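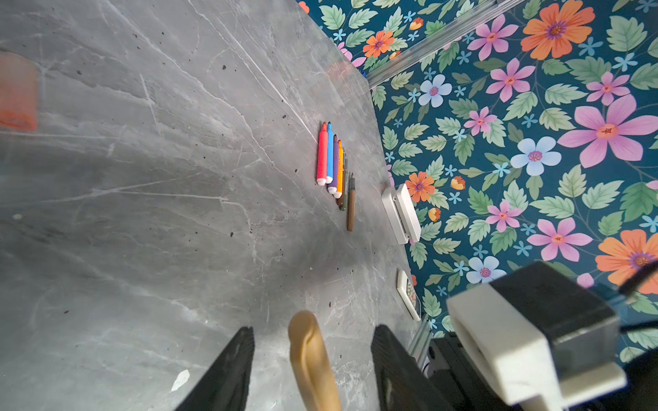

Five markers and a brown pen on the bench at Cruickshank, seen from the arm's wrist.

Home | Features | Work | Science | Letters | Subscribe

The Patience of a Very Expensive Toddler

12/05/2024
6 minute read

Blair Aitken has been picking up the same purple marker since breakfast, and she would like it known that she has a master's degree.

She picks it up, moves it a hand's width to the left, puts it down and lets go. Then she taps a foot pedal, says "good" to no one in particular, and puts it back where it came from. She is not touching the marker at any point. She is sitting on a kitchen stool two metres away, squeezing a pair of handles that look like they were pulled off an exercise bike, while a white robot arm at the bench does what her hands do, a fraction of a second later and with less grace.

This is how you teach a robot to tidy up in 2024, or at least how they do it at Cruickshank, a small outfit above a tile showroom that has spent the past year trying to get a machine to put stationery away. The old method was to write down every movement in code. The new one is to have a person do the job by remote control, over and over, while the computer records the lot and works out what all the attempts have in common. The trade calls each attempt a demonstration. Aitken calls them "goes".

A decent day is 70 goes. The marker job needs 282 before anyone will bother training on it, and that figure assumes the goes are good ones. Many aren't. On the afternoon I visit, the arm nudges the orange marker into its neighbour, the whole row shuffles sideways like commuters making room, and Aitken sighs and hits the other pedal, the one that bins it.

"You can't just fix it and carry on," she says. "Well, you can. But then it learns to knock them over first."

That is the trouble with teaching by example, as any parent who has sworn in traffic will confirm. The robot copies everything. For most of May it paused before every grasp, hovering over the pens as if trying to remember why it had come into the room. The team spent days looking for a fault in the software. The fault was Finlay Jardine, the other operator, who likes to have a bit of a think before he closes the gripper.

"I was being careful," says Jardine, still sore about it.

He has since been asked to be careful faster.

I had assumed the hard part would be strength, or speed, or something with a motor in it. The hard part is that markers sit too close together. Line up a red one, a light blue one, a purple one and an orange one, side by side and touching, and there is nowhere obvious to put a finger. You or I would roll one out with a fingertip and not notice we'd done it. Aitken had to notice. She spent a whole evening at her dining table with a packet of felt pens, watching her own hand and getting crosser with it.

The bench doesn't make life easy, either. It has a grey marble pattern, streaked with white veins and shiny in places, and it runs up against a wall papered in enormous pink and orange flowers on deep teal. Most labs I've seen favour a colour best described as filing cabinet. Jardine's view is that people's houses have patterns in them, so the robot may as well get used to it. Aitken's view is that Jardine chose the wallpaper.

The operators work in 30 minute stints, after which their wrists complain and the goes turn sloppy. They alternate, and each can pick the other's work from the recordings. Aitken comes in low and quick. Jardine approaches from above, like a man lowering a piano. The software that blends the two is called Doletetti – I asked twice about the name and got two different answers – and it's meant to average out their habits. What it has produced so far is a robot that comes in low and quick, then loses its nerve.

Naturally, I asked for a turn.

The handles are light and the first few seconds are wonderful. You move, it moves, you feel about nine feet tall. Then you try to close on something. There's no feeling in the grip at all, so you squeeze, look, squeeze again, and find you've been pinching air beside the brown pen, the thinnest of the lot. I got it on my sixth try and dropped it on my way to the left. Aitken binned the go without comment. I've had performance reviews that stung less.

When training is finished the robot gets its exam, with both humans sitting on their hands. The last version managed 75 per cent of its grasps on its own. Jardine thinks that's terrific. Aitken points out that if you put away three pens in every four, you still have pens all over the bench.

A client called Skisix, which packs craft kits, is waiting to see something better. Next on the list is putting the caps back on. Jardine has already started practising at home, and reports that he is a bit slow.

Comments (4)

Fukitz
My kids have had considerably more than 282 demonstrations of putting the textas away. Results pending.

retired_fitter
We taught the paint robots this way decades ago, walking the arm through by hand. It copied the bloke's limp. Good article.

Marnie in Ballarat
Where is the wallpaper from? Serious question.

D. Okafor
Team Finlay. There is nothing wrong with having a think.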